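How to Write Bench Rules for a Small Robot Arm (and Get People to Follow Them)

Filed under: Good Practice, Shop Notes

If you have a small arm bolted up in a shared room, sooner or later somebody is going to ask you what the rules are. It might be your landlord, or the insurance person, or a new coworker who would just like to know where it's okay to stand. When that happened to us at Willum we had a binder of 186 pages that had come down to us from three different sources, and I can tell you it was a lovely binder and that it lived on a high shelf. What we use now is two sheets of paper. I'm going to take you through how we got there, and I hope you can borrow most of it.

One thing before we start. This page is about house rules, the everyday kind. Your arm's maker has written a safety manual, and there are formal standards that apply to robot work where you live, and you need to read those and do a proper risk assessment first. House rules sit on top of all that. If the two ever disagree, the manual wins and you fix your sheet.

What you'll need

A floor plan of the room (hand drawn is fine)
Masking tape or floor tape
The manual for the arm, and the one for the gripper too if it came separately
A notebook that stays at the bench
An hour or so when the arm is powered off

Step 1. Find out how far the arm can really go

Turn everything off and lock it off. Look up the full reach in the manual, add the length of whatever tool is on the end, and then add the length of the biggest thing you plan to pick up. People forget that last part all the time. We did too, and our first tape line was short by the length of a wooden spoon.

Mark the reach on your floor plan and then on the real floor and the real furniture. If the line runs across a table, tape the table. If it runs through the spot where somebody keeps a chair, then I'm afraid you need to have a talk about the chair.

Step 2. Write down who may start it

Keep this short. Ours says that the person at the bench starts the arm, and that anyone in the room may stop it. We put the second half in bigger letters. A visitor, a delivery driver, somebody's teenager who came by on a Saturday – all of them are allowed to hit the stop button, and no one gets scolded for it afterward. Show people where the button is when they come in, the same way you'd show them the restroom.

Step 3. Pick your speeds and stick to them

We have a slow setting for anything new and a regular setting for tasks that have been run before. A task counts as new again if you change the gripper, the object, the height of the table or the person running it. That sounds fussy, and I'll admit I grumbled when Drarema, the outfit that helped us with our first assessment, suggested it. I've come around. A different gripper has a different weight and sticks out in different places, and the arm only knows about it if you've told it so in the settings.

Step 4. Make a list for the work surface

I'd spend the most time on this one, and please do write it while standing at the table you're going to use, with your own things on it. Rules that get written at a desk in another room tend to be about an imaginary table. Go over what's going to be within reach and decide, for each kind of thing, how it should be treated.

Soft goods such as towels and cloths: fine to use, but look at where the loose edges are going to swing once the piece is lifted.

Mugs and other ceramics: empty, always. Keep them well in from the rim when they're part of the task, and off the table entirely when they aren't.

Bottles: cap on and closed tight. If you don't know what's inside, it doesn't go on the table.

Phones, keys, badges: pick a home for them that is outside the tape and make it a handy one, or folks will go right on using the table. 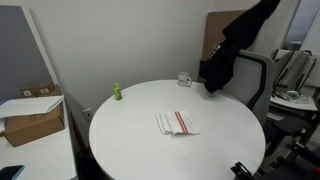
Coats deserve a line of their own, I think. A sleeve or a strap hanging near the work can catch on a gripper finger, and it's very natural to throw your jacket over the closest chair when you come in from the cold. We put up hooks by the door in October, and that did more good than the sign we'd had up all spring. If you can manage to make the right thing the easy thing, do that first and save the sign for later.

Boxes and packing are the other item to keep after. Give them a spot, and empty that spot at the end of the day.

Step 5. Add the walk-around

Before every first start of the day, whoever is running the arm walks around it once. It takes about 60 seconds. Ours goes like this:

Stop button pressed, then reset, and it did what it should
Cables clear of the joints
Gripper tight on its mount, nothing left between the fingers
Table matches the task sheet
Chairs pushed back past the tape
Everybody in the room has been told, out loud, that it's starting

Initial the notebook when you're finished. Initials are plenty.

Step 6. Try the rules on somebody who wasn't there

Hand your sheets to a person from another team and ask them to set up for a run with the power off while you keep quiet. Keeping quiet is hard! We had some friends over from Haque, down the hall from us in the Woddale building, and they got stuck on the word "clear," which we'd used four times to mean four different things. We rewrote the whole second sheet that afternoon and it's much the better for it.

Keeping it up

Read the sheets again whenever you change a tool, move furniture, or have a close call of any size. Write close calls in the notebook in plain words, with no blame attached, and read them aloud at your next meeting. Print a fresh copy when the old one gets coffee on it, and throw the old one away so that there's only ever one version on the wall.

If your sheets start creeping onto a third page, take something out before you put anything new in. And do send us yours if you're willing to share – we've picked up several good lines that way, including the one about telling the room out loud.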